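Lesezeit: 3 Minuten

Zwei Arme, ein Tisch: Werkstatt-Tipps zum Vergleichen von Greifern und Kameras

Wer zum ersten Mal zwei Roboterarme nebeneinander in Betrieb nimmt, will sofort loslegen und alles greifen lassen, was in der Schublade liegt. Kann ich gut verstehen! Mir ging es mit unserem Aufbau im Projekt Trestell genauso, und ich freue mich immer noch jedes Mal, wenn beide Seiten hochfahren. Ein paar Kniffe haben uns inzwischen viel Sucherei erspart, und die gebe ich gern weiter.

Alltagskram statt Testwürfel

Genormte Würfel sind schön und gut, aber Greifer zeigen ihre Eigenarten erst an Dingen, die auf jedem Schreibtisch liegen. Nehmt etwas Flaches (Taschenbuch oder Klemmbrett), etwas Schlankes, das leicht kippt (Stiftebecher!), etwas Rundliches und etwas Sperriges mit Gelenk oder Hals, zum Beispiel eine Lampe. Das Taschenbuch ist mein Liebling. Flach auf dem Tisch ist es für zwei parallele Finger richtig gemein – man lernt an einem Nachmittag mehr über Fingerspitzen als aus jedem Datenblatt.

Stifte immer im Becher lassen, wenn ihr den Becher testet. Leer verhält er sich völlig anders als mit Inhalt, und im echten Leben ist er eben selten leer.

Den Tisch vorbereiten

Eine matte, einfarbige Platte ist Gold wert. Vor jeder Testreihe einmal feucht abwischen und trocknen lassen, dann die Startpositionen mit kleinen Stückchen Malerkrepp markieren. Wer die Krepppunkte auf den Kamerabildern nicht haben will, legt sich eine Pappschablone zurecht und nimmt sie vor dem Start wieder weg. Dae-han Noh hat unsere aus einem alten Umzugskarton geschnitten, sie hält bis heute.

Zwei Blickwinkel sind besser als einer

Vergleicht Kameras immer paarweise am selben Aufbau. Der Blick vom Kopf her ist prima für alles, was mit Reichweite und Armhaltung zu tun hat. Die feste Kamera am Arbeitsplatz zeigt dafür ruhiger, wo die Gegenstände auf der Platte liegen. Achtet darauf, dass die Greifer nicht ständig vor dem Objekt hängen, das ihr beurteilen wollt. Wir haben unsere feste Kamera dreimal versetzt, bis es gepasst hat.
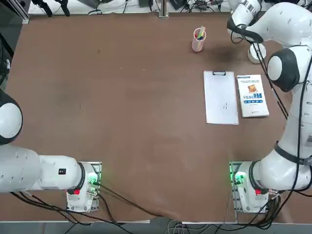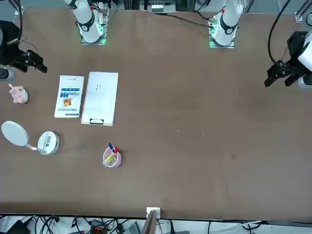
Zwei Kamerapositionen, derselbe Arbeitsplatz: beide Arme am braunen Tisch, mit Taschenbuch und Stiftebecher.

Kabel zähmen

Kabel am Arm nie straff verlegen. Fahrt jedes Gelenk langsam bis an die Grenze und schaut, wo es zieht, und erst danach kommen die Klettbänder dran. Klett, bitte keine Kabelbinder – beim Vergleichen baut man ständig um! Jede Leitung bekommt an beiden Enden ein Fähnchen mit derselben Nummer. Was unter dem Tisch liegt, gehört in eine Wanne oder wenigstens an eine Seite, damit man mit dem Stuhl nicht drüberrollt.

Steuerungen fair gegeneinander testen

Wir haben die Joninard-Steuerung gegen die ältere von Chukwu antreten lassen, mit gleichen Armen und gleichen Gegenständen. Insgesamt sind es fast 800 Griffe geworden. Mein Rat dazu:

- Immer nur eine Sache ändern. Neue Finger und neue Steuerung am selben Tag, und hinterher weiß man nichts.
- Die Reihenfolge der Gegenstände mischen, am einfachsten mit Zetteln aus einer Tasse.
- Fehlgriffe sofort notieren, mit Stichwort: gerutscht, gekippt, daneben.
- Nach dem Mittagessen eine kurze Wiederholung vom Vormittag fahren. Das Licht hat sich verändert, und manche Kamera nimmt das übel.

Ha-neul Wang schwört auf ein kariertes Heft neben dem Notaus, und nach anfänglichem Zögern mache ich es inzwischen auch so. Die Tabelle am Rechner füllt man abends sowieso aus.

Fingerspitzen auffrischen

Gummierte Fingerspitzen werden mit der Zeit glatt. Mit lauwarmem Wasser und einem Tropfen Spülmittel abreiben, trocknen, fertig. Wenn das nicht mehr hilft, neue Beläge aufkleben und den Tausch ins Heft schreiben. Weiche Beläge greifen Becher wunderbar, tun sich bei dünnen Kanten aber schwer – probiert ruhig links und rechts verschiedene aus, dafür hat man ja zwei Arme!

Im März nehmen wir uns durchsichtige Gegenstände vor. Wer schon Erfahrungen mit Gläsern und Frischhaltedosen hat: her damit, ich bin sehr gespannt.

Kontakt | © 2019 Werkstattseiten Sultcombe | Nach oben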